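Making a Practice Board for Knobs, Pegs and Small Parts

A flat board with a few fittings on it is one of the handier things to have on a workbench.

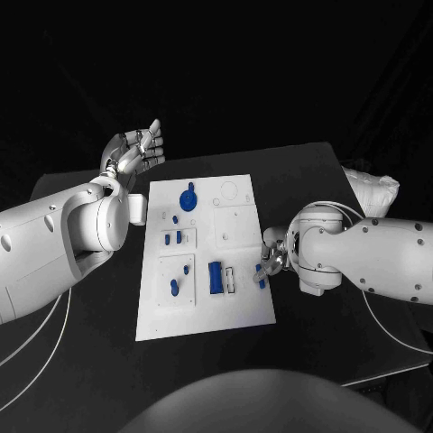 I keep mine for trying out fits before I commit to them on a finished piece. If a peg is going to be too tight or a knob is going to wobble, I want to find out on a panel that cost next to nothing. The notes below cover the panel, the layout, the pegs and the knobs, plus a few things about the table it sits on.

The panel

Use any flat sheet that doesn't rock when you press on a corner. Offcuts from shelving are good. Check it against a straightedge both ways before you start, and turn it over and check again. If it has a slight bow, put the high side up and weight the corners overnight, or pick another piece.

Paint it white or another light color, two thin coats, with a light sanding between them. Pencil lines show up well on white and so do small dark screws you've dropped. Let the second coat harden for 3 days before clamping anything to it. I have a dent in one corner of my first board from skipping that.

Laying it out

Draw before you drill. Mark the circles with a compass and go over them with a thin dark pen, then leave the board alone for an hour and come back to it. Things you thought had plenty of room often don't. A knob needs space for the fingers as well as for itself, so leave 2 inches of clear board on every side of anything that has to be gripped and turned.

Mix large circles with small ones. The big ones are good for parking parts while you work. The small ones can mark holes you haven't made yet.

Drill from the painted side with a scrap clamped tight underneath. Masking tape over the mark helps keep the paint from chipping. Pull the tape off slowly and toward the hole.

Pegs

Cut pegs longer than you need and trim them later. A short peg is miserable to get back out. Round over the bottom end with sandpaper so it finds the hole, and leave the top square so there's something to pinch.

Blue is a good color for pegs on a white board, and one color for all the moving parts saves a lot of hunting. Paint the top half only. Paint on the lower half makes the peg swell in its hole and you'll be sanding it off again by the end of September.

If a peg sticks, don't work it side to side. Pull straight up with a slight twist. Rub the lower half with candle wax and wipe off the extra. For a loose one, a wrap of thin tape will do for now, but a new peg is the better fix.

Knobs

A plain round knob is the easiest to mount and the hardest to turn with tired hands. One with some kind of handle or grip on it gives you more to push against. Put a washer under it, snug the screw down, then back it off a quarter turn. If it loosens with use, add a drop of thread locker - the removable kind.

The table

Work on a dark surface if you can. A light board on a dark top has clear edges, and you notice right away when it has shifted. A square of rubbery shelf liner underneath will hold it without clamps. Keep the lamp off to one side. Straight overhead, it glares off the paint.

Drape something dark behind the bench if the wall is busy. An old curtain works. Brush the sawdust off it now and then.

Storage

Stand the board on its long edge, out of the sun. White paint yellows unevenly by a window. Pegs go in a jar with a lid, and the wax goes in with them.

Last updated September 12, 2018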